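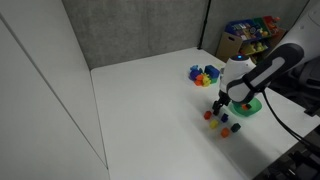
Melamine vs powder-coated steel for a white play and sorting table

Asked by tgrimitz, 8 Nov 2014
Category: Furniture and surfaces > Children's rooms
Viewed 1077 times

I need to resurface or replace the top of a large table used for block sorting and small toy play. The existing top is white melamine on particleboard. Two problems:

1. Coloured blocks leave faint marks. Red and dark blue are the worst. Dish soap removes most of it but a grey haze remains where the kids slide pieces across the surface.

2. The front edge banding has lifted along one side and the core is swelling underneath.

I want to stay with white. Sorting colours on a woodgrain or patterned top doesn't work well, particularly for the darker greens and blacks, and small pieces get lost. Matte or low sheen preferred, as the room has overhead lights.

Options I'm looking at are a new melamine panel, high-pressure laminate on MDF, or powder-coated steel sheet bonded to the existing top. Which of these holds up to hard plastic and painted wood being dragged over it every day? Also, is there any point trying to polish out the haze first?

3 answers

Answer by Philomena Gallagher (accepted)

HPL on moisture-resistant MDF. Melamine paper is a single decorative layer and it wears through at the spots where pieces get dragged. HPL has a melamine overlay on a stack of resin-impregnated kraft sheets, so the wear surface is harder and the panel resists impact better.

Specification I would use:

Core: MR MDF, 20 mm minimum. If the span between legs is large, add a rail underneath.
Face: white HPL, fine matte texture. Avoid the deep textures, they hold colour transfer and are difficult to wipe.
Back: balancing laminate, same thickness as the face. If you leave it off the panel will bow.
Edge: 2 mm ABS, radiused. Applied with PUR adhesive if your shop offers it. Ordinary EVA hot melt is likely what failed on your current top.

On the haze: it is probably a mix of pigment transfer and fine abrasion. Test a small area with isopropyl alcohol on a microfibre cloth. If the mark goes, it was transfer. If it stays, the surface is scratched and polishing will only leave a shiny patch. Do not use a melamine sponge on a matte finish, it is an abrasive.

I had a top made to this spec by Nirken in February and it has had daily use with no edge movement.

Answer by krumina_joinery

Agree on HPL, disagree on steel being ruled out, which the answer above sort of implies by skipping it. Powder coat on 1.2 mm sheet is fine for wear but it is loud. Wooden blocks dropped on it are unpleasant in a small room. You also need to fold the edges or cap them. Advantage is that magnetic trays and bowls stay put.

Don't bond it to a swollen particleboard core in any case. Cut the damaged section back or replace the panel.

We've used Tastar sheet at Krūmiņa on a few jobs, order the low gloss. The standard white is quite reflective.

Answer by dale_r

just flip the top over and use the other side. mine was white both sides. cost me 40 bucks for a roll of edging and an iron

Comments on this answer (2)

tgrimitz: Underside is raw board unfortunately, and it's drilled for the leg plates. Going with the HPL. Will ask about PUR edging.

krumina_joinery: Ask for the edge sample before they run the whole panel. White ABS and white laminate from different suppliers often don't match.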